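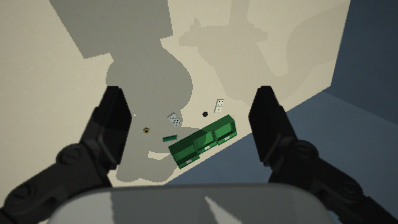
Branwen Gittins wrote back after our December update that she could follow the spending but could not tell what the students were doing from one week to the next, and asked for more of that in the next report. We have tried to do that below.

Progress report to the Saavedra Fund
Nungate Robotics Club, sorting project
Submitted by Kavinda Haque, 2021-05-03

What the students are working on

The spring task is tabletop sorting in simulation. The scene has a cream table, a green tray with three compartments, and a few small loose parts lying near it. The students write the program that moves the arm, closes the gripper on a part, lifts it and lets go over the right compartment. The camera view they program from looks down between the two fingers, so they see the table the way the gripper meets it.

The parts differ in shape on purpose. A thin upright piece with dots on it has to be approached from the correct side or it tips. A small ring is easy to push away before the fingers close. The short teal bar lies close to the tray, and the first version of the program kept bumping the tray wall when it went for the bar. The students solved that by raising the arm before turning it.

Each compartment has a label on its front. For now the program ignores the labels and uses fixed positions. Reading them is planned for the summer session if there are enough students to take it on.

Work since the last report

The club moved from the old flat-lit scene to one with shadows in March. This set us back more than we planned for. The color check that found parts on the plain table stopped working where a part sat half in shade, and two of the three teams had to start that piece over. Siiri Eglītis's team now looks at edges first and color second, and the other teams have copied the approach with her team's permission.

We log every run. The current program has been through 445 full runs since the shadows were added. A full run means that all parts were placed or the time limit ran out. The logs are kept on the club drive and Edit Fekete can give the Fund read access on request.

The ring is still the weakest part. The students think the gripper closes too fast. They have a slower close in testing but it makes the run longer, and the Semstead meet scores on time as well as placement. They have not decided which to submit.

Attendance held up through the winter. Four new members joined from the Neltness middle school program and were put on existing teams. Two older students left for other activities. We do not see a need to change the meeting schedule.

Spending

The Fund granted $4000 for the school year. We have spent $2748 so far. Most of it went to two used desktop computers that can run the simulation at full speed. The rest paid for the meet entry fee, replacement mice and a monitor cable, and printing.

We have set aside $1000 of the balance for travel to Semstead. What remains after that will go to a third computer if we can find one at a fair price. If we can't, we would like to carry the money into next year and ask the Fund to confirm that this is allowed.

Problems and changes

The shared computers need to be restarted between teams or the simulation slows down. We lose several minutes each meeting to this. Līga Kazlauskienė is writing a short script that closes everything cleanly, and it should be in use before the next report.

We dropped the plan to have every team write its own arm motion code. It was too much for the newer members. All teams now share one motion library and compete on how they find and grip the parts. The older students keep the library up to date and review any change before it goes in.

Next steps

Pick the slow or fast close for the ring and freeze the program two weeks before the meet.
Test with the parts moved to new starting spots, including spots fully in shadow.
Have each new member run a full sort on their own and write up one failed run.
Send the Fund the meet results and final receipts with the year-end report.

Questions about the budget should go to Edit Fekete. Questions about the student work can come to me at the club address.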